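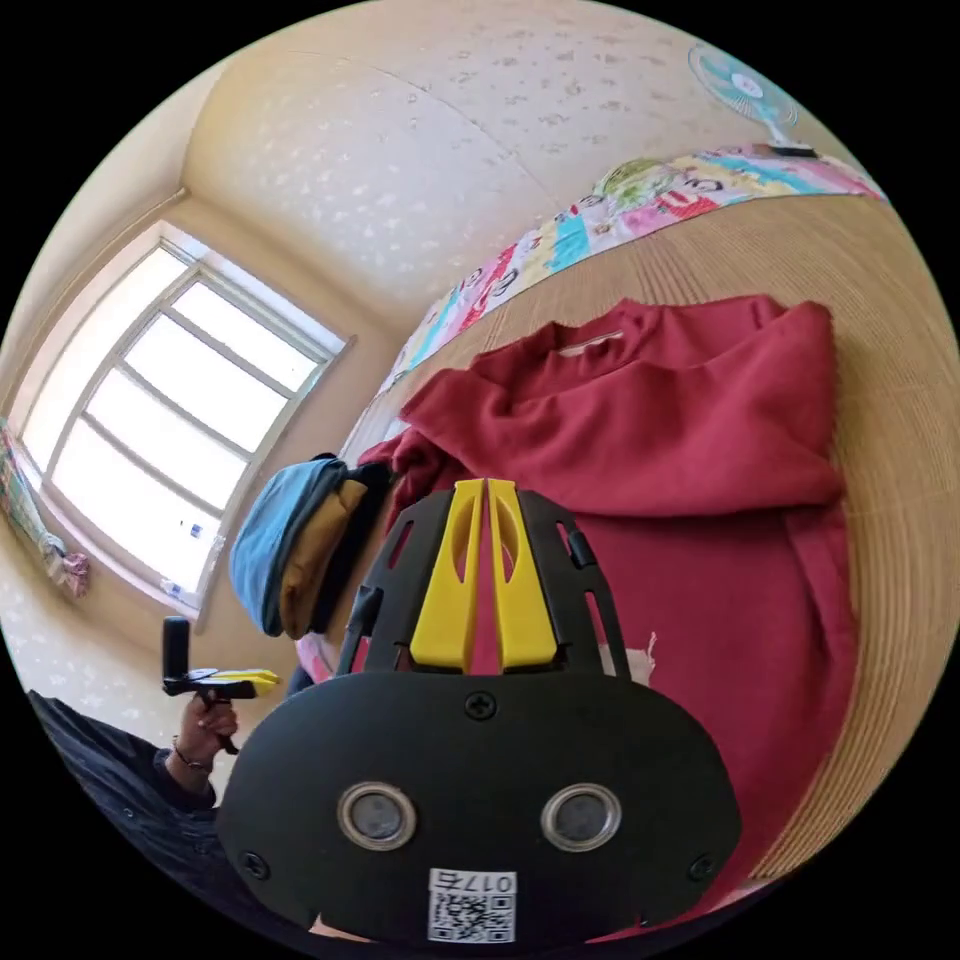 Red again, 5th July

Up before the birds, or before most of them anyway, because I had gone to bed with the currants on my mind and they were still on my mind when I opened my eyes. I had picked the last of the big bush yesterday evening and left the bowls on the cellar steps with dish towels over them, and I lay there convinced that a mouse had got in. No mouse. I made my coffee and sat down on the top step in my robe and ate a handful straight off the stems, which is a sour way to start a morning but I do love it.

The bush has never done so well. Mother planted it the year we moved to Innes and she always said it sulked, and for years it gave us enough for one pie and a bit of a fight over the pie. Then last October I finally took the saw to it (I had been putting that off for I don't know how long, it felt like cutting her hair without asking) and got out all the old gray wood from the middle, and fed it a good thick layer of leaf mold, and this summer it has simply gone mad. The branches were lying down on the grass with the weight. I had to prop two of them with the broken rake.

Stripping them took until ten. I tried the fork that Senga swears by, where you run the tines down the stem and the berries pop off into the bowl, and I would say that half of mine popped into the bowl and the other half went under the stove. I went back to fingers. It's slow but I had the radio on, and there was a long program about lighthouse families that I got so caught up in I forgot to put the jars in to boil, so then there was a scramble. I used the big Skenirier pan, the one with the dent, and weighed the sugar twice because I lost count the first time when the phone rang.

The phone was Ewan Shearer wanting to know if I would judge the preserves at the fair again. I told him I couldn't very well judge and enter both, and he said well, which would I like better, and I had to think about it longer than I expected. Judging is a nice sit-down and you get lunch. But I haven't entered since the year of the cloudy quince, and with a crop like this it seems a shame to keep it all to myself. So I said I'd enter. He sounded pleased and then told me all about his knee. He's going to have it seen to after the summer. I said I would bring him soup, and I must remember that I said so.

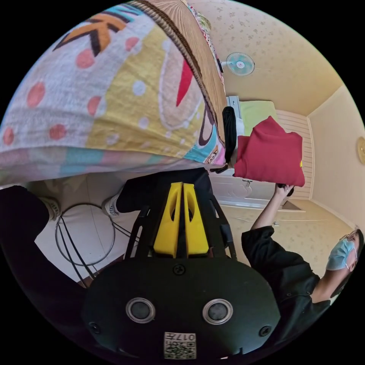

Anyway, by then it was past noon and the first batch was on, and I had the back door open to let the steam out, and along came Senga with her basket over her arm, just passing, she said, although there's nothing past my house but the creek. I was so glad of her. She is the only person I know who can stand in a hot kitchen and not tell you what you are doing wrong. (She did tell me about the fork again, but kindly.) She had brought me a paper of Dudura pepper seedlings that she had too many of. It's late to be putting them in, and they looked a little sorry for themselves, but I've given them the warm spot by the shed wall where the hollyhock died and we'll see. She says the fruit is long and crinkled and sweet, and that her sister stuffs them with rice.

We did the dripping together. I hung the jelly bag from the legs of the upturned stool the way I always do, and we sat out under the plum tree while it dripped and I tried very hard not to go in and squeeze it. Senga talked about her grandson's wedding. They want it outdoors, and small, and then they keep adding people. It started out at 50 and last she heard it was 275, and her daughter-in-law has stopped opening the mail. I laughed until I had to wipe my eyes, and then felt bad, and then she laughed too. She has been asked to make the favors and was wondering about little pots of something, and she looked at me in a certain way, and I looked at the bush, and I'm afraid I may have offered. I did say little pots. I hope she heard me say little.

The first batch set like a dream. I did the cold saucer test and it wrinkled when I pushed it, and the color was that clear bright red that never comes out twice the same, and we held a jar up to the window and just stood there admiring it like a couple of fools. We had some on toast while it was still runny. The second batch I let go too far. I was telling Senga about the time Mother and I drove to Plirkatov with the crate of plums on the back seat, and when I turned around it had climbed right up to the rim and gone dark. It will be fine on meat. I'll put those 3 jars at the back and say nothing to Ewan. 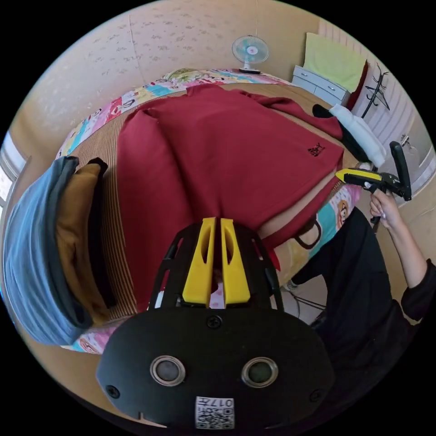

Do you have to add pectin to currant jelly? Leave it out, the fruit has plenty of its own, especially if you throw in a few berries that aren't quite ripe. I'm writing that down because my niece asked me in her last letter and I never answered her, and if it's in here I will come across it when I sit down to write back. I should also tell her to skim it at the very end, all at once, and not to keep poking at it the way I do. And she ought to make it in small batches. I know perfectly well that you should make it in small batches, and every summer I look at the big pan and think it would save an hour.

Senga went home at four with a jar wrapped in newspaper and I did the washing up, which I will draw a veil over. There's jelly on the light switch. I found a currant in my shoe. Then I took my tea out and watered the peppers in and sat on the wall for a while with my feet in the grass, listening to the people across the creek call their dog, who doesn't come, and never has, and who was lying under my hedge the whole time.

Supper was an egg and the rest of the toast. I counted the jars as a treat to myself and got six good ones, along with the dark ones that don't count. They are lined up on the sill and every so often another lid goes down with that little click, and I look up from the page each time as if somebody had come in.

Tomorrow: labels. Find the good scissors. Call the pharmacy before noon. Write to Annie about the pectin, and ask if she wants the cake stand or not. Look under the stove with a flashlight, and take the rake down off the bush before it grows around it. And soup bones for Ewan, if the butcher has any.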